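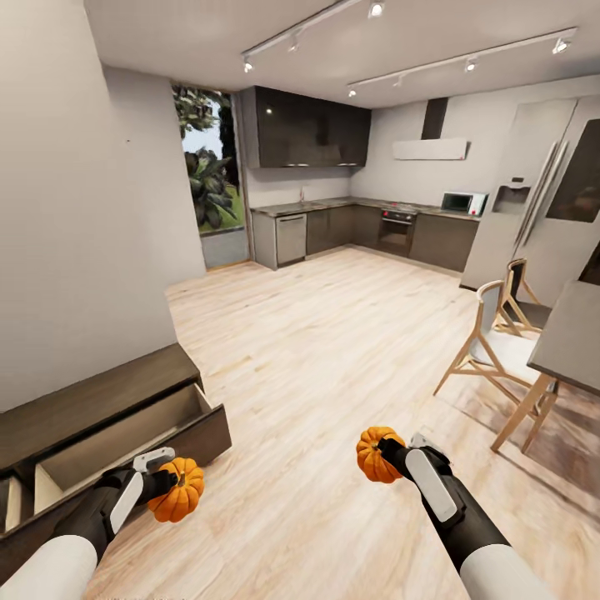

4. Planning and Budgeting for a Kinero Two-Arm Kitchen Cell

Complete this section before you place an order. The Kinero price list is built up from arms, end effectors and room licenses, and the totals change a good deal depending on how the tasks are written. Start with the task list. A job such as holding a pumpkin in each gripper beside an open drawer needs both arms at once and must be budgeted as a two-arm task, even if the drawer is later handled by one arm alone.

4.1 Sizing the order

1. List every task and mark it one-arm or two-arm.

2. Enter the lowest and highest reach points. Include open drawers and appliance doors.

3. Select the gripper for each arm. Pointed two-finger sets are priced per pair -- spare fingers are a separate line.

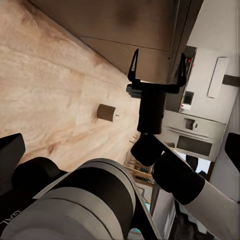
4. Run each task in the Nyaga simulator before fixing the quantity of arms. Save the run log with the quote request.

CAUTION: Do not order from reach tables alone. The tables do not allow for countertop edges or the body of the arm itself.

4.2 Budget lines

Enter the following on the Jistwood purchase form:

Arms: 2
Simulator seats: 2
Room license, per year: $2,000
Set-up labor: about 62 hours

NOTE: Set-up labor covers modeling the room, placing the arms and checking the wrist view over each work surface. Plain wood tops take less time to check when the grain

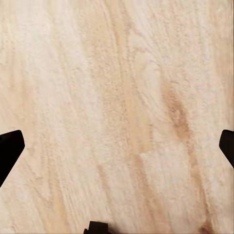 is kept in the surface model, and the Grorko surface pack should be added to the order for this purpose. Surface packs are licensed per room and cannot be moved to a second room after activation.

4.3 Approval

1. Send the form and run logs to Kamlesh Vashisht in Equipment Planning by noon on Monday.

2. Hold all hardware lines until the form is returned signed. Simulator seats may be released early.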